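A célula de triagem da Janberg, dois meses depois
Tempo de leitura: 3 min

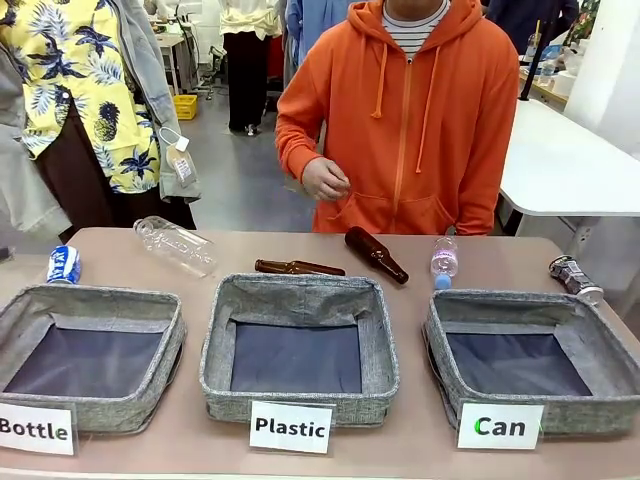
Quando a Janberg apresentou a sua célula de triagem de embalagens, a promessa cabia numa linha: monta-se de manhã, trabalha à tarde. Já vimos promessas destas. Por isso pedimos a Siriporn Nakpan, responsável pela manutenção na oficina de Mudgate, o caderno de registos, e lemos tudo de uma ponta à outra antes de falar com o fabricante.

A montagem levou 12 dias. A maior parte do tempo foi para uma coisa que nem aparece no manual, a posição dos cestos de destino. São de tecido, leves, e as paredes cedem um pouco nos cantos. Para uma pessoa isto não tem importância nenhuma. Para um braço que aprendeu a largar a peça num ponto fixo, um cesto que deslizou dois dedos durante a limpeza é um cesto que não está lá. A equipa acabou por marcar a mesa por baixo, com fita, e a primeira tarefa de cada turno passou a ser encostar os cestos às marcas. A Janberg chama a isto "verificação de referência". Em Mudgate chamam-lhe arrumar a mesa.

As placas com os nomes das categorias, em inglês (Bottle, Plastic, Can), também deram que falar. O comercial garantia que o sistema as lia. Kamol Onsri, que fez a parte elétrica, trocou duas de lugar e a célula continuou a distribuir tudo pela ordem antiga. Resposta do fabricante: a leitura das placas é uma opção de configuração e vinha desligada. Foi ligada em julho. Desde então funciona, desde que a placa fique encostada ao cesto e não apanhe reflexo direto das luminárias do teto.

E depois há os reflexos nas próprias peças. O plástico transparente é o pior caso, sobretudo as garrafas grandes deitadas. Na última afinação, com 88 tentativas registadas, houve 13 falhas de preensão, e 8 delas foram com garrafas transparentes. O vidro castanho portou-se melhor do que eu esperava. As latas amassadas dependem muito de como caem: se a dobra fica virada para cima, a ventosa não veda e a peça volta para a mesa.

O que mudou com a manutenção, segundo o caderno:

- limpeza da ventosa no início de cada turno, com pano sem pelo, e troca do lábio de borracha assim que apareça um corte;
- recalibração da câmara sempre que alguém mexe na mesa, mesmo que jure que não mexeu;
- tubo de vácuo preso em mais dois pontos, porque roçava no cotovelo do braço e já tinha uma zona gasta.

Este último ponto devia vir resolvido de fábrica. Hanan Obeidat, da assistência técnica da Janberg, diz que a nova abraçadeira já segue com as unidades mais recentes. Perguntei se os clientes anteriores a recebem sem pagar. Ficou de confirmar.

Continuo sem perceber a pressa em chamar "autónoma" a uma máquina que precisa de alguém para lhe endireitar os cestos. Siriporn é mais paciente do que eu e diz que, com a rotina montada, o turno corre bem e as paragens são curtas. Acredito nela. Gostava era de ver as horas dela na folha de custos que a Janberg mostra aos compradores, onde a linha da manutenção diária está em branco.

A Tarnard tem uma célula parecida encomendada e Somkiat Klinhom já pediu cópia do caderno de Mudgate. Fez bem.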